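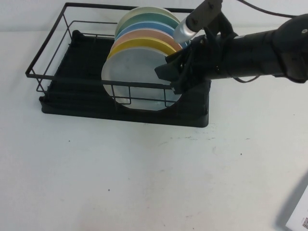 Pratos no escorredor preto.

Quarta mudança em seis anos. Escrevo isto sentada no chão, as costas contra uma caixa que diz COZINHA / FIOS / ??? com a minha letra, e não faço ideia do que são os pontos de interrogação. Abri as de cima. Essa ainda não.

Vou escrever depressa porque às seis vem o senhor do gás e depois disso não há mais cabeça para nada.

Então. A casa nova. Segundo andar sem elevador, rua estreita, sol de manhã na cozinha e à tarde no quarto, o que é o contrário do que eu queria mas pronto. Renda mais baixa que a outra. Paredes grossas. O vizinho de baixo toca acordeão, ou tem um disco de acordeão que pára e recomeça sempre no mesmo sítio, ainda não percebi.

A casa antiga tinha uma despensa. Digo isto já porque vou passar o resto do texto a falar de coisas que cabiam na despensa.

Comecei a encaixotar em setembro, com calma, com método. Etiquetas. Um caderno. Cada caixa com um número e no caderno o que ia lá dentro. Aguentei até à caixa 17. A partir daí foi tudo ao molho, toalhas com livros, o ferro de engomar embrulhado num casaco de inverno, um saco de molas da roupa dentro da panela da sopa. A caixa 17, já agora, está descrita no caderno como "coisas boas". Obrigada, eu de setembro. Ajuda imenso.

No total deu 44 caixas. Quarenta e quatro! Para uma pessoa. Contei-as duas vezes porque a transportadora cobra por volume e a Vemen tinha-me feito o orçamento para trinta. Lá tive de telefonar. Foram simpáticos, o que me irritou um bocado, ia preparada para discutir. Acabei por pagar 291 euros, com escadas incluídas dos dois lados, e acho justo. Dois rapazes, três horas e pouco, partiram uma coisa só (o candeeiro do corredor, que era feio). Recomendo. Levem água para eles e deixem o carro longe da porta.

Coisas que aprendi desta vez, por nenhuma ordem:

A cortina do duche vai na mala de mão. A sério. Cheguei às nove da noite, suja até às orelhas, e a cortina estava no fundo de uma caixa no fundo da sala atrás do colchão. Tomei banho de cócoras.

Papel higiénico, idem.

Os livros em caixas pequenas. Toda a gente sabe isto, eu sei isto, e mesmo assim enchi uma caixa enorme com os dicionários todos e o atlas da minha avó. O fundo abriu no patamar do primeiro andar. O atlas está bem. O patamar tem agora uma lasca.

Não deitar fora as chaves velhas antes de confirmar que são mesmo velhas.

Desmontar a cama na véspera parece boa ideia e não é. Dormi no chão numa casa onde tinha uma cama perfeitamente boa às postas contra a parede.

Os parafusos vão num saco colado ao móvel. Fiz isso com tudo menos com a estante, claro. A estante é uma Vodedell, das antigas, daquelas com umas cavilhas de metal que já não se vendem em lado nenhum. Fui a três lojas de ferragens. Na terceira o homem olhou para o meu desenho (fiz um desenho) e foi lá atrás e voltou com um frasco de cavilhas parecidas mas não iguais. Entram se se bater. Bati. A estante está de pé, ligeiramente torta para a esquerda, pus os livros mais pesados à direita e não se fala mais nisso.

Agora a parte de que queria mesmo falar, que é a cozinha.

Na outra casa eu tinha máquina de lavar loiça. Velha, barulhenta, deixava os copos baços, mas tinha. Aqui não há. Há um espaço onde podia caber uma, mas o cano está do outro lado e o senhorio disse "logo se vê" num tom que eu conheço. Portanto lavo à mão. Há duas semanas que lavo à mão, todos os dias, e queria vir aqui queixar-me e afinal não tenho assim tanto para me queixar.

É uma coisa curta. Nunca me lembrava de como é curta. Um prato, um garfo, a frigideira, o copo. Quatro minutos? Antes deixava tudo acumular até encher a máquina e ao terceiro dia já não tinha colheres. Agora há sempre colheres. Janto, levanto-me, lavo, escorre, acabou-se. De manhã guardo enquanto o café sobe.

O que mudou foi ter menos loiça. Isto não foi virtude nenhuma, foi cansaço. Quando estava a embrulhar pratos à meia-noite e meia com jornal do supermercado, cheguei a um ponto em que pensei não embrulho mais nem um. E o que não estava embrulhado ficou numa caixa à porta do prédio com um papel a dizer LEVEM. Às oito da manhã a caixa já lá não estava. Nem a caixa!

Foram: os pratos com o rebordo dourado que não podiam ir ao microondas. As canecas de publicidade todas. Uma saladeira em forma de couve. Tacinhas, tantas tacinhas, porque é que uma pessoa sozinha tem tacinhas. Uma travessa de peixe que só usei para pôr correio em cima. A terrina da tia, essa custou, mas a tia também não gostava dela, que ela própria mo disse quando ma deu.

Fiquei com o básico. Pratos rasos, pratos fundos, os copos de vidro grosso, duas tigelas grandes. A caçarola de ferro que pesa como um bebé. E a cafeteira, evidentemente.

Tenho saudades de uma coisa: o passe-vite. Não sei se o dei ou se está na caixa dos pontos de interrogação. Tenho medo de ver.

Sobre lavar loiça à mão, umas notas, para quem venha parar aqui por causa disso (há sempre alguém, o post das traças ainda hoje é o mais lido do blog):

Copos primeiro, com a água ainda limpa. Gordura no fim. A minha mãe fazia assim e eu achava mania.

Água a ferver na frigideira logo a seguir a usar, deixar lá estar enquanto se janta.

Esponja nova mais vezes do que parece preciso. As de fibra de coco da Skastden são caras mas duram, comprei um pacote na drogaria da esquina e ainda vou na primeira. Cheiram esquisito nos primeiros dois dias, depois passa.

Pratos em pé e com espaço entre eles. Se ficam encostados a água não corre e de manhã há aquela meia-lua molhada no meio. Isto demorei anos a aceitar porque queria sempre enfiar mais um.

O tabuleiro de baixo também se lava!! Todas as semanas. Não digo mais nada.

Pano da loiça de linho, se houver. Os de algodão turco largam pêlo nos copos. Tenho dois muito velhos, já quase transparentes, e são os melhores.

Detergente pouco. A sério que é pouco. Meia volta.

Luvas: não consigo. Tentei. Parece que estou a lavar a loiça de outra pessoa.

E depois há a janela, que é o melhor desta cozinha. O lava-loiça fica mesmo por baixo, e dá para um pátio com um limoeiro e roupa estendida de três andares diferentes. Na outra casa o lava-loiça dava para um azulejo. Passei cinco anos a olhar para um azulejo com uma racha e só agora é que reparo nisso. Ao fim da tarde há um gato cinzento que atravessa o muro todo, de ponta a ponta, muito devagar, e desaparece atrás de uma chaminé. Já acerto o jantar por ele, mais ou menos.

O bairro. Ainda estou a descobrir. Há a padaria Siliņa, que abre às sete e às nove já não tem pão escuro. O pão escuro é uma coisa séria, com cominhos, denso, dura a semana inteira se não for eu a comê-lo. A senhora do balcão já me diz bom dia antes de eu dizer, o que ao fim de duas semanas considero uma vitória. Têm também uns pãezinhos recheados de toucinho que são um perigo. Não fui lá hoje. Fui ontem duas vezes.

O supermercado é longe, uma subida. O mercado é perto mas só de manhã. Ainda não acertei com isto, acabo a comprar as coisas na mercearia do lado a preços de joalharia. Paguei 3 euros por um pimento. Um.

O autocarro é o 510, pára mesmo à porta, passa quando lhe apetece. Ontem vieram dois seguidos, vazios, e depois nada durante uma eternidade. Mas leva-me ao trabalho sem mudar e vou sentada, na outra casa eram dois autocarros e um bocado a pé. Já li meio livro em duas semanas, coisa que não acontecia desde nem sei quando.

O que falta: cortinas no quarto (acordo com as galinhas), uma lâmpada para o corredor, agora que o candeeiro morreu, furar a parede para as prateleiras. As paredes são de pedra e a minha broca faz um barulho de gato zangado e não entra. Alguém percebe disto? Preciso de um berbequim de percurssão ou chega uma broca melhor? Respondam nos comentários, por favor, que eu no fórum tenho vergonha de perguntar.

Falta também decidir onde fica a mesa. Já esteve em quatro sítios. Neste momento está encostada à janela da sala e serve para pousar tudo o que ainda não tem lugar, incluindo a torradeira, um ramo de louro seco e os sapatos de casamento.

Quanto às caixas, faltam onze. Dizem que o que não se abre ao fim de um ano se deita fora sem ver. Eu tenho uma de há duas mudanças que nunca abri e que pesa imenso e que trouxe outra vez, escada acima, ou melhor trouxeram os rapazes. Está debaixo da cama. Fita-cola original.

Receita não há esta semana, desculpem, ainda não liguei o forno. Ando a comer sopa, ovos, pão com coisas. Um arroz de tomate ontem que ficou bom, mas era só arroz e tomate e fome. Quando tiver gás como deve ser faço o bolo de maçã que prometi e ponho aqui as quantidades, que da última vez me esqueci do açucar na lista e recebi emails.

A campainha. Deve ser o gás. Vou.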